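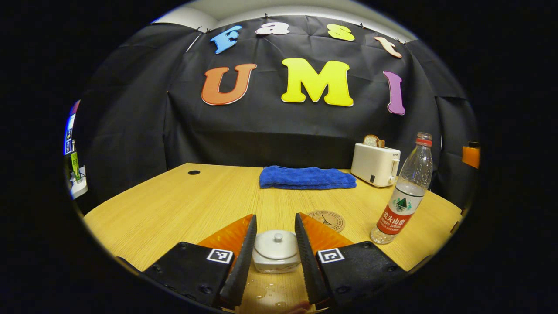
Comprei uma torradeira há 18 meses e só agora aceitei que moro com ela. Antes disso eu fazia torrada na frigideira, como a minha mãe, que considera qualquer aparelho de uma função só um sinal de fraqueza moral. Ela talvez tenha razão, mas a frigideira queimava um lado e esquecia o outro, e eu já estava atrasado.

A torradeira branca de duas fatias tem uma virtude que não vem na embalagem: combina com qualquer mesa de madeira clara, inclusive as que ainda têm aquele furinho redondo de passar fio, lembrança de que a peça nasceu para escritório e foi parar no café da manhã por falta de opção. O fio, aliás, nunca passa pelo furo. Atravessa o tampo todo feliz, e a gente desvia a xícara.

Meu amigo Cyprian Michalski tem teorias sobre isso. Segundo ele, uma mesa de café se resolve com 5 coisas, e da sexta em diante já é vitrine. Perguntei se o pano contava. Ele pensou mais do que a pergunta merecia e disse que pano dobrado conta, pano jogado não. Eu dobro o pano. É azul-royal, faz vista, e dobrado em retângulo dá a impressão de que alguém na casa tem a vida organizada.

A toalhinha fica no fundo da mesa, perto da torradeira, onde não serve para nada. As migalhas caem todas na frente. 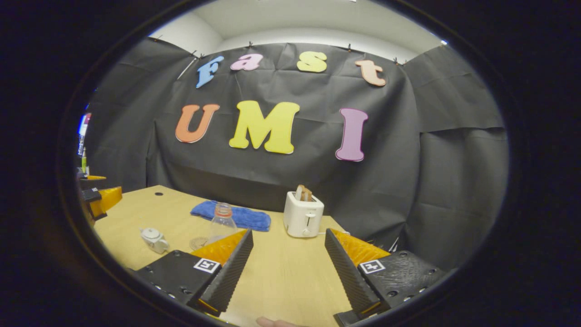

Torrada no ponto, bule a postos e a garrafa vazia de tampa laranja.

O bule é assunto à parte. Pequeno, branco, de bico curto, rende uma xícara e meia, medida que não atende nem a quem está sozinho nem a quem tem visita. Mesmo assim vai para a mesa todo dia, porque bule de cerâmica dá dignidade até a pão de forma. Já o pratinho de vidro transparente eu só encontro com o cotovelo.

Sobre porta-copos: tenho simpatia pelos de Torre Eiffel. Ninguém compra um desses em Paris, eles aparecem na gaveta por geração espontânea, e protegem a madeira tão bem quanto qualquer outro. Cyprian é contra. Cyprian também toma chá em copo de requeijão, então a opinião fica registrada e arquivada.

Em novembro prometi trocar a garrafa de plástico por uma jarra decente. Vi uma por 208 reais, fiz as contas em pacotes de pão e voltei para casa com manteiga.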